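How does a robot learn to fold a jumper?

Folding a jumper is easy for most people. You lay it flat, tuck in the sleeves and fold it over. For a robot it is one of the hardest jobs in the house.

A box keeps its shape when you pick it up. A jumper doesn't. It bends, stretches and slides, and each time it is put down it lands in a new shape. A programmer can't write a rule for every one of those shapes, so the robot's software has to learn from people instead.

Step one: people show how it's done

At a lab called Sultitetti, people fold clothes while holding grippers. A gripper is a simple hand with two fingers that open and close. Small sensors on it record what is in front of the fingers and how the gripper moves.

Lerato Joubert runs the folding project. Her team recorded 600 folds, using 200 different pieces of clothing. Some were thick and some were thin. Some had stripes or zigzags, and some were all one colour. 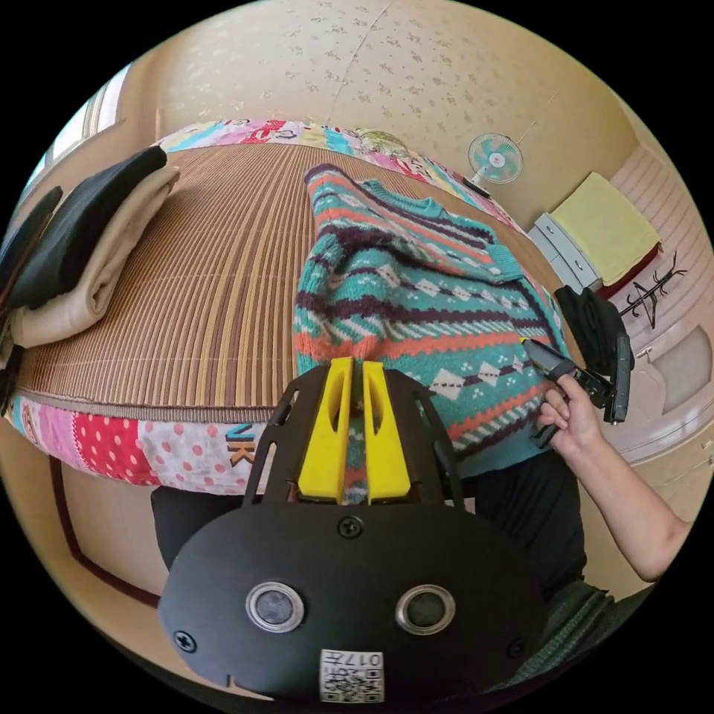 Patterns matter more than you might think. To a computer, a picture is a big grid of numbers, and each number stands for a bit of colour or brightness. The software has to work out which numbers belong to the clothing and which belong to the blanket underneath. If both have stripes, it can get them muddled up.

Step two: the software looks for the edges

This part is called perception. The software, which the team named Xaba, looks for the collar, the cuffs and the bottom edge. Once it has found those, it can tell which way round the jumper is lying.

Step three: the software makes a plan

Next comes planning. Xaba picks a place to grip and a place to move it to. It doesn't plan the whole fold at once. It plans a short move, looks again, and then plans the next one. If a sleeve slips, the next plan can put it right.

Step four: the motors move

The last part is called control. It tells the motors how fast to go and how hard to squeeze. If the fingers squeeze too softly, the wool slides out. If they pull too hard, the knitting stretches.

Nabila Nugroho tests the software. In October the robot took 5 minutes to fold one jumper, and it still got stuck on hoods.

Words to know

Gripper: the part of a robot that holds things.
Perception: working out what is there.
Planning: choosing what to do next.
Control: making the motors carry out the plan.

Try it yourself

Fold a jumper using only a finger and thumb on each hand. Ask a friend to write down every move you make.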